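Ticket 226 - Prondis kitchen planner, colours drifting between saved and shared plans
Opened by: Muchen Qian, Plillunport
Status: fix found, leaving open for replies

Love this program, so I'm writing the whole saga down in case it helps another Prondis user!

Problem: plans saved on my desktop open on my sister's laptop with every cabinet colour a shade off. Navy goes nearly purple. Measurements are fine.

Tried so far
1. Reinstalled version 4. No change.
2. Swapped the Trovum monitor cable. No change, but the flicker I'd had since May is gone, so hooray.
3. Deleted the colour cache. It was holding 149 old swatches - some from a laundry I gave up on years ago. Plan opened faster, colours still off.
4. Asked on the Pan users' forum. A very kind person there told me to look at "Embed profile" under Share settings. It was unticked! Ticked it, saved again, sent it over, and the navy matched on both screens.

First the open cabinet, then the sink:

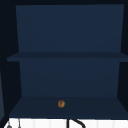
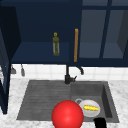 Still to sort out
- Ticking the box in Share settings doesn't stick. I have to do it again for each plan.
- Printing to PDF ignores the profile completely. Error 114 shows up in the log each time, but the file still saves.
- Could the box be on by default? It would have spared me a weekend of fiddling.

Happy to send the log or test a beta. I've got the bug for this now.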